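Harkum project: news from the collection work

Since July our small group at Kotisside has been recording examples for the Harkum learning system. The work is simple to explain. A person holds a gripper tool in the hand, does an ordinary table task with it, and the camera on the tool records everything. Later the system studies these recordings and tries to learn the same movements.

We have now more than 1,000 recordings, made by six people. Most of them show picking up and putting down small kitchen things. In the last period we added 28 recordings on tables with a strong wood pattern, as our colleagues at Gridberg asked for more variety in the backgrounds.

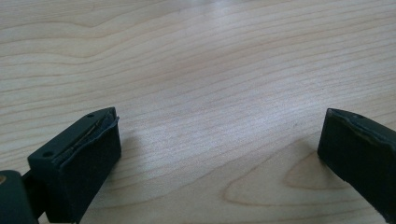 The open gripper over a light wooden table, seen from the camera on the tool.

Every recording should begin with the fingers open and nothing between them. Please keep this position for a moment before you move toward the object — the people who cut the recordings at Barrientos need a clear start. If the ceiling light makes a bright spot on the table, you can continue, but write it in the notes.

We ask everybody also to look at the finger pads before a session. When the edge of a pad begins to lift, report it with the number of the tool, and do not glue it by yourself.

The next goal is 100 recordings with two objects on the table. The list of tasks is in the shared folder, and new people are welcome to join after the short training.

November 27, 2020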